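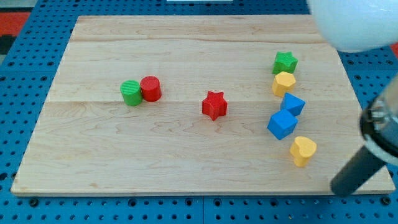

Parents who replied to the Gilbert toy library's spring survey asked for one thing more than any other, and it was small blocks. One reader wrote to this page that her two boys had gone through every puzzle on the shelf by January and "would sort colored shapes all afternoon if there were enough of them to go around."

The library has now put its new shape sets on the lending shelf, starting Mon 19 May. The blocks come in red, green, blue and yellow, and the shapes include cylinders, stars, hearts, cubes, triangles and hexagons. Each set goes out in a cloth bag with a card listing what should come back in it.

Home News Events Schools Classifieds Contact

The sets were bought from Risomik, a small toy maker in Hulville, with money left over from last year's book sale. The library had first planned to order larger floor blocks, but those would have needed a shelf of their own, and the children's corner in Gilbert does not have the wall space. The small blocks fit in the existing drawers under the window.

Families may keep a set for three weeks and renew it two times if no one else is waiting. There is no charge for members. A missing block costs the price of a replacement, and the desk will order it. Staff ask that blocks be wiped with a damp cloth and not soaked in the sink.

The library suggests the sets for children ages 3 to 7. Some of the pieces are small, and the card in each bag says to keep them away from babies and toddlers who still put things in their mouths. Older children can use them too. The card gives a few games to start with, such as putting all the pieces of one color together, finding two of the same shape in different colors, or lining up a row and asking a partner to copy it from memory. Another has one child hold a block behind the back and describe it by feel.

The Tirkville branch will get its own sets later in the summer. Until then, Tirkville members can ask for one at their desk and it will come over with the regular book delivery. The same goes for returns, which may be left at either branch during open hours. Blocks should not be put through the outside book drop, where the bags have come open in the past.

A table will be set up in the Gilbert children's corner on Saturday mornings with wooden boards and a set to try. Children do not need to be members to play at the table, but an adult has to stay with them. The table closes at noon so the room can be used for the afternoon reading group.

Parents in the survey also asked for more train track and for a second marble run. The library said it will look at both in the fall, once it knows how much the summer book sale brings in. Donations of used track are welcome if the pieces are clean and not cracked. Used blocks are not being taken at this time.

Share 8 Comments 2

Search this site Enter keyword Go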